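Monday, Irklow bench, after lunch

Reran the plate pickup with the Gutel policy, this time with the start pose randomized. Last week's numbers looked great and I didn't trust them. Every episode began with the hands parked in the same spot, so the policy could have learned a very expensive way of playing back a recording.

Setup: 320 demos for training, same as before. The only change is the loss on the fingers, which now gets masked for the first 50 steps so the approach is driven by the arm joints alone. Hennessy baseline trained on the same set, no mask. Evaluation is 200 rollouts each, split over both days. Plate goes anywhere on the left half of the table, distractor on the right. 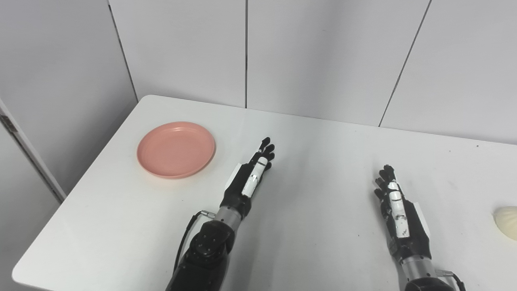
Head cam, masked policy. Both hands up, left one next to the pink plate, shell thing at far right.

Masked version holds up under the new start poses. Baseline gets worse, mostly by closing early and pinching air with great confidence. It has clearly memorized when to close and has no strong opinion on where the plate is. I felt a bit smug until I watched the masked failures, which are nearly all the same: thumb lands on top of the rim, pushes down, plate skates off toward the wall.

Pink on white is also about the kindest contrast we could have picked. A white plate on this table is the real test and I have been avoiding it for a month.

Other notes:
— Multeck logger dropped joint data in 4 rollouts. Thrown out and rerun, so the total is still 200.
— Left wrist cable goes tight at full reach. Reroute before the next batch.
— Shadows under the hands move when the overhead lights change. No idea yet if the policy cares. Probably.

Next: white plate, same mask, then try a shorter mask to see if 50 was a good choice or just a round number I like. Do not tell Hennessy people about the baseline until the white plate runs are in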